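Alte Rechner, neue Runden: ein Nachmittag bei Desilitz

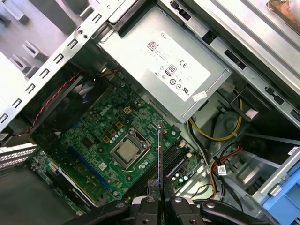
Einen Rechner wegwerfen, nur weil er neun Jahre alt ist, das käme ihr vor wie Brot in den Müll zu schmeißen, meint Aarti Dubey, noch bevor ich mein Aufnahmegerät überhaupt angeschaltet habe. Also schnell auf den roten Knopf gedrückt und nochmal von vorne, bitte!

Wir sitzen in der Küche von Desilitz, einem kleinen Laden für gebrauchte Computer, den Aarti vor vier Jahren in einer ehemaligen Fahrschule aufgemacht hat. An der Wand hängt noch eine Tafel mit Vorfahrtsregeln. Der Tee ist so stark, dass ich nachts um zwei noch wach lag und das Interview schon mal abgetippt habe, insofern: danke dafür.

Angefangen hat alles mit dem Rechner ihrer Tante. „Der war angeblich kaputt“, erzählt sie. „Ging an, piepte dreimal, ging wieder aus. Der Händler wollte ihr einen neuen verkaufen, und ich hab einfach mal den Deckel abgenommen. Da saß ein Speicherriegel nicht richtig. Ich hab gedrückt, bis es geklickt hat, und das war die ganze Reparatur.“ Die Tante hat ihr dafür einen Mohnkuchen gebacken und es in der ganzen Straße herumerzählt. Danach standen die Nachbarn mit ihren Kisten vor der Tür.

Ich gestehe ihr, dass ich mich nie getraut habe, so ein Gehäuse aufzumachen. Sie lacht mich ein bisschen aus, aber nett. „Alle haben Angst vor dem Innenleben. Dabei ist ein Bürorechner so ziemlich das Dankbarste, was man aufschrauben kann. Stecker ziehen, einmal ans Metall fassen, Deckel runter. Nur vom Inneren des Netzteils lass bitte die Finger, das macht man nicht auf, auch nicht aus Neugier.“ Das sagt sie in einem Ton, in dem meine Mutter früher über Steckdosen gesprochen hat.

Im letzten Jahr sind 306 Geräte durch den Laden gegangen, die meisten aus Firmen, die auf einen Schlag alles austauschen. Was zurückkommt, wird gereinigt und gelöscht, bekommt bei Bedarf mehr Speicher und fast immer eine SSD. „Die Festplatte ist der Punkt“, sagt Aarti. „Wenn mir jemand sagt, mein Computer ist so lahm, dann frage ich als Erstes danach. Da steckt oft noch eine alte drehende Platte drin, und die Leute denken, der Prozessor ist schuld.“ Bei mir zu Hause steht genau so einer. Ich habe nichts gesagt, aber sie hat mich so angeguckt.

Das günstigste Gerät im Regal kostet 39 Euro, und ich frage, ob man davon leben kann. Kurze Pause, ein Schluck Tee. „Von denen nicht. Die sind für Schüler oder für Leute, die nur ihre Mails und das Amt brauchen. Leben tue ich von den Wartungsverträgen.“ Zwei kleine Betriebe betreut sie fest, Zapata und Lotano, das eine ein Malergeschäft, das andere eine Hausverwaltung. Beide arbeiten mit Rechnern, die anderswo längst auf dem Hof stünden. Bei Lotano war letzten August die Hitze im Büro so schlimm, dass zwei Geräte mitten am Tag ausgingen. „Da war Staub drin, den konntest du als Filzmatte rausnehmen. Pinsel, Druckluft, neue Wärmeleitpaste, seitdem ist Ruhe.“

Was sie richtig ärgert, frage ich. Da muss sie nicht lange überlegen – verklebte Notebooks, verlöteter Speicher, Schrauben, für die man erst mal Spezialwerkzeug bestellen muss. „Ich hab hier Desktops, da löst du zwei Hebel und kommst an alles ran. Und dann kommt jemand mit einem Gerät, das ist über 18 Monate alt, der Akku ist hin, und ich brauche einen Föhn, um reinzukommen. Einen Föhn!“

Inzwischen gibt sie auch Kurse, im Nachbarschaftshaus Plonilano, abends, mit Keksen. Die Teilnehmer bringen ihre eigenen Geräte mit und bauen sie einmal auseinander und wieder zusammen. Ob hinterher schon mal einer nicht mehr lief? „Klar, dreimal. Zweimal war der Stromstecker nicht drin.“ Und beim dritten? „Da reden wir nicht drüber“, sagt sie und schiebt mir die Keksdose rüber.

Ich will noch wissen, worauf man beim Gebrauchtkauf achten soll. Auf die Anschlüsse, findet sie, und darauf, ob das aktuelle Betriebssystem überhaupt noch unterstützt wird. Wenn nicht, installiert sie gern Linux, aber nur, wenn die Leute das wirklich wollen. „Ich missioniere nicht. Na gut, ein bisschen.“

Der nächste Kurs im Plonilano ist am Donnerstag, 6. Januar, um halb sieben. Ich hab mich angemeldet, mit meinem lahmen Rechner unterm Arm. Einen Kreuzschlitz soll ich mitbringen, und eine kleine Schale für die Schrauben.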